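Last updated: October

2021-02-26
Posted by: clothing bench

Second go at the folding guide. I said I'd give it a fair try before saying anything rude about it, so this is the fair try, and the rude part is further down.

Background for anyone reading this later. The stock list stands at 213 garments, all second-hand or shop leftovers, all supposed to live folded on the Grerno shelves with a tag each so that a person can find the thing they came for. At present they live folded on the Grerno shelves for a day or two after a tidy-up and then slump. The proposal is that we all switch to the Borkowska fold, which comes as a four-page leaflet with drawings and a lot of confidence. Thirds lengthways, sleeves back on themselves, thirds again, stand it on its edge. The leaflet says any garment can be brought to the same finished width. Any garment. It says so twice.

I don't believe that and I didn't believe it last time either, but last time I only used T-shirts, and somebody fairly pointed out that T-shirts are the easy case for every method going, including no method.

Started with the orange shirt from the bottom shelf. It has buttons, it has sleeves that matter, and I dropped it on the table in a heap on purpose. The leaflet's drawings all begin with a shirt lying flat, arms out, like something waiting to be measured. Clothes do not come out of a crate like that. If the method has nothing to say about getting from heap to flat, it has skipped most of the work.
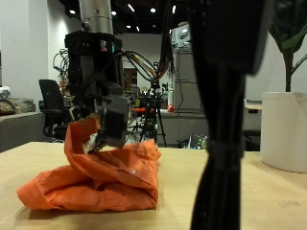
My main note on shirts is that the first hold decides everything. Get the shoulder seam and the rest will more or less hang straight and can be laid down in one go. Get the middle of the back and you lift a tent, put it down, and have a different heap. With a crumpled shirt I can't tell which of those I've got until it is off the table, and I've been doing this a while. The label is a decent clue if it's showing, as it gives you the neck. Buttons tell you where the front is and very little about which end. A sleeve on its own tells you nearly nothing, though it's always the first thing people go for.

Timed sixteen folds of shirts by the stopwatch, heap to finished. I'm not writing up the average, because the spread is silly. The quick ones were the ones where I happened to find the collar. The slow ones had an inside-out sleeve. What I'd be averaging is luck. If the leaflet's time saving is real, it must be in the flat-to-folded part, and that was never the slow part.

Finished width: fine on shirts, I'll give them that. They come out tidy, they go on the shelf, and the front edge lines up. The shelves are 33 cm deep and a Borkowska shirt sits well inside that with space for a hand behind it. They also stand on edge as promised, for as long as they have neighbours. Take two out and the row leans. Take three out and it's the old heap with better creases. I'd want to see it after a week of people rummaging before I agreed it was any improvement on a plain stack.

The button problem. The leaflet wants the front done up "at least at the top and middle". I left the buttons open on half of them to see what happened. Open ones splay at the second fold and you have to tuck the placket in with a finger. Annoying, but quicker than doing up buttons. I'd strike that step whatever we decide.

Then the thick things, which is where I expected trouble and got it.

No drawing in the leaflet shows anything thicker than a jumper. There's one line, "bulky items: fold as above, pressing out the air". I pressed out the air. The air came back. A plush piece with a trim on it will not hold a third, let alone a third of a third, and the trim makes one edge fatter than the other, so even if you force the thing it finishes as a wedge. On the shelf the wedge pushes its neighbours along and the one at the end goes over.

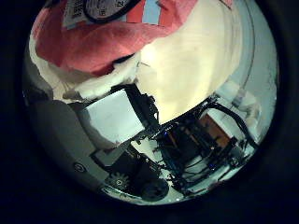
Pink fuzzy piece, white fluffy trim. Barcode tag at the top.

My feeling is that items like this should come off the folding list altogether and go in a 40 litre crate, laid in loosely, one or two to a crate. That uses more room. It also means the crate gets opened once and closed once and the thing inside looks the same each time. I know the objection, which is that crates turn into graves and we'll find things in there in a year that we'd written off. Fair enough, put a list on the lid.

Could they hang? We have the one Pallon rail and it's full. Somebody will suggest a second Pallon rail. I'd ask where it would stand before ordering it. The room already has a sofa in it, and a sofa with folded things left on it counts as storage whether we meant it to or not.

Tags. Separate matter, but it came up all the way through, so noting it here. The scheme assumes the tag faces out once the garment is folded. With the Borkowska fold the top of the garment ends up on the inside of the last turn, so anything fixed at the neck or along the top edge disappears. You then have to open the fold to read it, at which point you've undone the work. The Limetti clips were bought to get round this and I'm not convinced by them. They hold on thin cotton. On anything with a pile they grip the fluff and let go of it again when you pick the thing up, and I found two on the floor by the end of the session with no idea what they'd come off. A tag attached to the fabric itself is uglier and it stays put. I'd keep to that, and fix it low on the left side seam so it lands on the outer edge. Tried it on four shirts. Landed right on three, and the fourth I think I folded backwards.

Care labels get mistaken for ours at a glance, by the way. Small, white, in the neck. If we reprint, could we have ours in a colour.

Where that leaves me. Shirts: happy to use the fold, minus the buttons, and I'd like somebody other than me to try the heap start so we know whether the collar thing is general or just my habit. Trousers: not done yet. Thick and fluffy: no, and I'd like the line about pressing out the air crossed through on our copy before a newcomer takes it seriously.

Claimed shelf saving: not tested. You can't test it with one shelf's worth, and I'm not refolding the whole stock to check a leaflet.

To do:
- trousers, including a pair with a drawstring
- lid list for the first crate
- find out what the two loose Limetti clips belong to
- leave one row of shirts alone on the middle shelf, no straightening, and look at it again next week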